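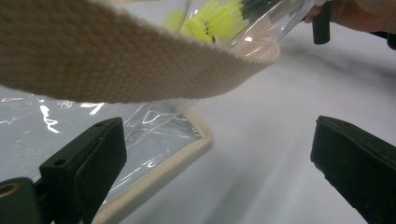
Re: Shuttlecocks and where to keep them

Tuesday, July 30, 2024
From: Tanko Oyewole
To: Skarkent badminton list

> Has anyone got a decent way of keeping the yellow ones? Ours live in
> whatever bag is nearest and half the skirts are bent by August. I don't
> want to spend a fortune, and the tubes never go back in the cupboard.

Hello all,

I've had a go at this (I had the bag out anyway!) and I'm quite taken with clear plastic. You can see what you've got without tipping the lot out, and the yellow skirts show up a mile off. Ours were in a crinkly see-through bag, fine for carrying to the hall but hopeless once somebody sits on it.

So I tried one of those collapsible see-through containers with a wire frame, open at the top and one side. I like the open side, as you can slide them in without squashing anything. It does mean they can roll out again, so stand it on a table and not in the boot of the car! 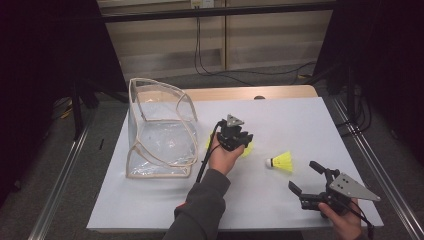
Two yellow shuttlecocks and the clear container, on the white table

I'd still put the badly bent ones in a separate bag for the juniors' warm-up. Oh, and if you've got a bag with a wide woven strap, keep the strap folded away from the skirts, it's heavier than you'd think.

Does anyone want to split an order of containers before the Wirkano evening? Su has room in the cupboard for four. Reply to me and not the whole list, please.

Tanko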